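Okay, a small thread on the drop-zone planner, as promised. Stadivthorpe (our pick-and-place stack) finally knows what a square of yellow tape on the carpet means! I've been chasing this since July. 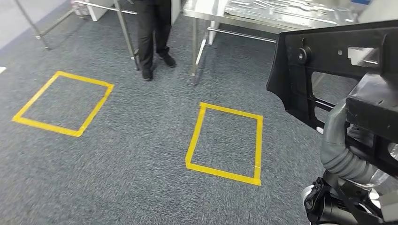
*posted by Salamatu Annan · 2/10/22*

2/ Carpet is a rotten background. Flecks everywhere, so my first edge detector found lines in all of it. I've swapped to masking on colour first, then fitting four sides - way calmer. Corners where the tape overlaps still get their own special case (sorry, future me).

3/ Perception publishes each zone as a polygon and the planner treats it as a goal region. Simple enough until the hand is blocking half the tape from the wrist cam.

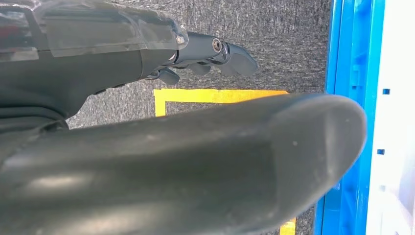
4/ So the zone now gets remembered in the floor frame, and a partial view can only nudge it by a tiny bit. Before that change the polygon would shrink to whatever was visible and the planner would cheerfully aim for the sliver. My favourite bug this year, I reckon.

5/ Planner budget is 500 ms, capped at 3000 samples. If it runs out we get two retries from a fresh seed, then it stops and asks for help.

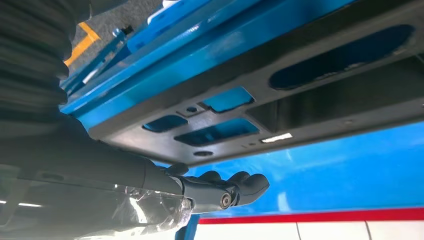
**Salamatu Annan**
Motion planning & tooling, Tudina

6/ Next on the list is self-filtering. The sleeve and the plastic wrap don't match our collision model at all, so I'm padding the forearm and grumbling about it. If you've modelled floppy coverings properly, please send me your config - I'll trade you our log viewer!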